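필레소프 파지 학습법

필레소프 파지 학습법(영어: Fliletthorpe grasp learning)은 사람의 원격 조작 시연을 바탕으로 로봇 팔의 집기와 놓기 동작을 학습시키는 모방 학습 기법이다. 빅사이드(Vikside) 연구소의 조작 연구 부문이 제안하였으며, 명칭은 초기 실험이 수행된 필레소프 실험동에서 유래한다.

개요

이 기법은 작업을 접근과 파지의 2단계로 나누고, 각 단계에 별도의 정책 신경망을 둔다. 접근 단계에서는 작업대 전체를 바라보는 고정 카메라의 영상을 주된 입력으로 삼으며, 그리퍼가 물체에 가까워지면 파지 단계의 정책이 제어를 이어받는다. 두 정책의 전환 시점은 사람이 지정하지 않고 시연 자료에서 함께 추정한다.

실험 구성

기본 과제는 흰 작업대 위에서 작은 물체를 집어 얕은 사각 접시에 놓거나, 접시에 있는 물체를 집어 작업대로 옮기는 것이다. 물체와 접시의 위치는 시행마다 바뀐다. 영상은 서로 다른 시점의 카메라로 기록되며, 관절 각도 및 그리퍼 개폐량과 시간축을 맞추어 저장된다.

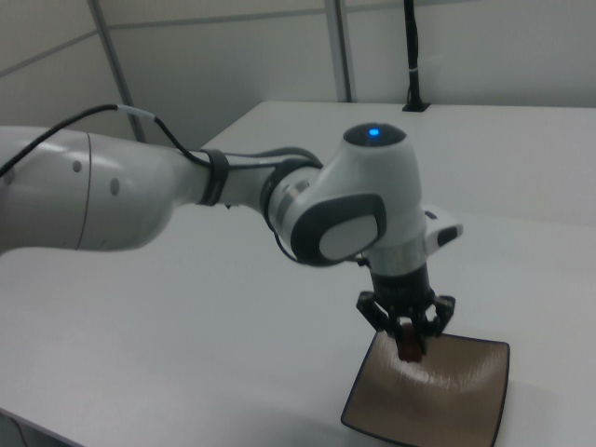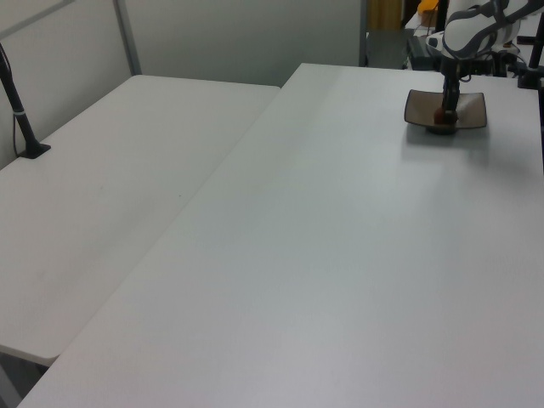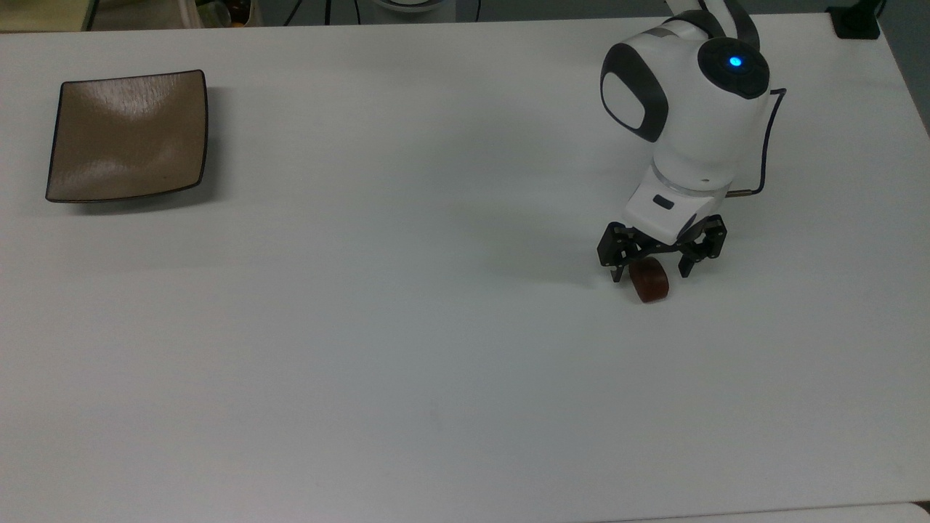
서로 다른 시점에서 본 작업대와 로봇 팔

학습 자료는 시연 556건으로 구성된다. 조작자가 물체를 놓친 시연도 제외하지 않고 실패 표지를 붙여 포함하였는데, 이는 재시도 동작을 학습시키기 위한 것이다. 자료의 정렬과 검수에는 질몬트(Zilmont) 도구가 사용되었다.

학습과 평가

정책 신경망은 영상 부호기를 공유하며, 출력은 일정 길이의 동작 묶음으로 생성된다. 검증 오차는 약 4000회의 갱신 이후 완만해졌고, 이후의 학습은 주로 파지 직전의 미세한 위치 조정에 영향을 주었다. 평가는 학습에 쓰이지 않은 배치 6종에서 이루어졌다. 단일 정책을 사용한 비교군에 비해 파지 단계의 실패가 줄었으나, 접근 단계에서는 뚜렷한 차이가 관찰되지 않았다.

한계

접시 표면의 반사가 강한 경우 물체의 윤곽 추정이 불안정해지는 현상이 보고되었다. 물체가 접시 가장자리에 닿아 있을 때에는 손가락이 테두리와 간섭하여 접근 경로를 다시 생성해야 한다. 또한 모든 시연이 동일한 작업대에서 수집되어, 높이나 재질이 다른 환경에 대한 일반화는 검증되지 않았다.

같이 보기

모방 학습
원격 조작
로봇 그리퍼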